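Usach Words for Places
Data card and notes for use

Usach is a collection of the words people use at home for the places where they keep small things. It covers the drawer with the string and the spare keys in it, the shelf over the stove, the cupboard under the stairs, the dish by the front door. The answers were given in English by people living in Lardale and Prarnville and in the farms and villages between the two towns.

The data comes as plain text tables. It is meant for people who work on regional vocabulary, for teachers, and for anyone putting together a local word list. You don't need any special software to read it.

What's in the folder

answers.csv – one row per answer, exactly as given
places.csv – the list of prompts, with a short code for each
speakers.csv – age band, town and years lived in the area
spelling.csv – variant spellings and the form we chose to group them under

All 4 files are in UTF-8 with commas as separators. The first line of each is a header. Answers that contain a comma are inside double quotes.

How the answers were collected

Each person was given 16 prompts, one at a time, in the same order. A prompt describes a place and what is kept in it, without naming it. The prompt for code DRW reads: "the drawer where you put things that have no other place." The person says or writes the word used at home. More than one answer was allowed, and the order in which they came was kept in the field called rank.

Most interviews took place in August, in people's own kitchens or at a table in the Zervas reading room. Each one lasted about 30 minutes. Some people filled in the paper form instead and mailed it back. The field called mode has the value "spoken" or "paper."

Spoken answers were written down by the interviewer in ordinary spelling. We did not make sound recordings, so the set can't be used for work on pronunciation. Where a word had no settled spelling, the interviewer asked the person how they would write it on a shopping list and used that.

The prompts were kept short on purpose. In an early trial we used longer ones with several objects listed, and people tended to answer with the name of the object. Those trial answers are not included.

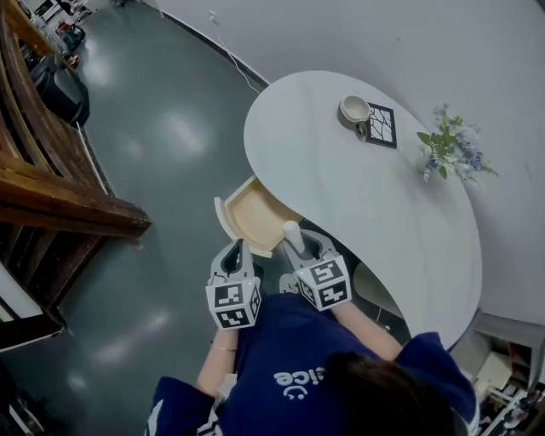

Zineb Bennani wrote after the first release that the DRW prompt gets two different words in her family, one for the drawer in the kitchen and another for the same kind of drawer in the hall, and that the form gave her no way to say which was which. She also thought "junk drawer" had been counted too generously, as her own parents would say it to a stranger and never to each other.

Both points were fair. Starting with version 3 there is a field called room, filled in wherever the person mentioned one. It is blank for most of the paper forms. There is also a field called register, with the values "home," "polite" and "not given." We went back to the interview notes to fill it in, and where the notes were silent we left it at "not given." Please don't read "not given" as "home."

Fields in answers.csv

id: a number for the answer, with no meaning beyond the file
speaker: links to speakers.csv
place: the prompt code, links to places.csv
answer: the word or phrase as given
rank: the order in which the person gave it
room: kitchen, hall, bedroom, porch, other or blank
register: home, polite or not given
mode: spoken or paper
note: anything the interviewer wrote beside the answer

The note field is uneven. One interviewer wrote a lot and the others wrote almost nothing. It has been checked for names and street addresses, and these have been replaced with the word "removed" in square brackets.

Spelling and grouping

The answer field is never corrected. If someone wrote "cubby hole" and someone else wrote "cubbyhole," both stand. To treat them as one word, join on spelling.csv and use the field called grouped.

Grouping was done by Amr Ashour and then read through by a second person. We grouped differences in spacing, hyphens and plural endings. We did not group words that only seem related. "Catch-all" and "catchall" are together; "catch-all" and "catchy" are apart, even though two sisters told us the second is short for the first. You may disagree, and the file is easy to edit.

A few answers are family words made up by a child and kept by everyone in the house. They are marked "family" in spelling.csv. Leave them out if you are making maps, and leave them in if you are interested in how such words start.

Known problems

Prarnville is better covered than Lardale. The reading room is in Prarnville, and it was simply easier for people there to come in.

People under twenty are few. Many of them gave their parents' word and said so, and this is in the note field only.

The prompt coded SHF ("the shelf you can't reach without standing on something") was read by several people as a question about the stool. Answers such as "step" and "kick stool" under SHF should be treated as misreadings. We have kept them.

The years field in speakers.csv is years lived in the area, counted in total. A person who left and came back has one number, and the gap doesn't show.

The set has no answers from people who speak mainly another language at home. Word counts from it shouldn't be taken as a picture of everybody in either town.

Privacy

Everyone who took part signed a form agreeing to publication of their answers without their name. Ages are given in bands. For the smallest villages the town field says "between," because a village name and an age band together could point to one household.

Anyone who took part can ask for their answers to be taken out. They will be gone from the next version, and we will ask people who hold older copies to replace them.

Using the data

You may copy, change and share the files for any purpose, including teaching and print. Please name the collection as Usach Words for Places and give the version number. If you change the grouping, say so.

Corrections are welcome, above all for spelling.csv. Send the id of the answer and what you think it should be. New answers can't be added to this version – the paper form is still at the desk in the Zervas reading room, and forms handed in there will be held over for the next one.

Last changed 14th March. Fixed blank town values in speakers.csv and a doubled header line in places.csv.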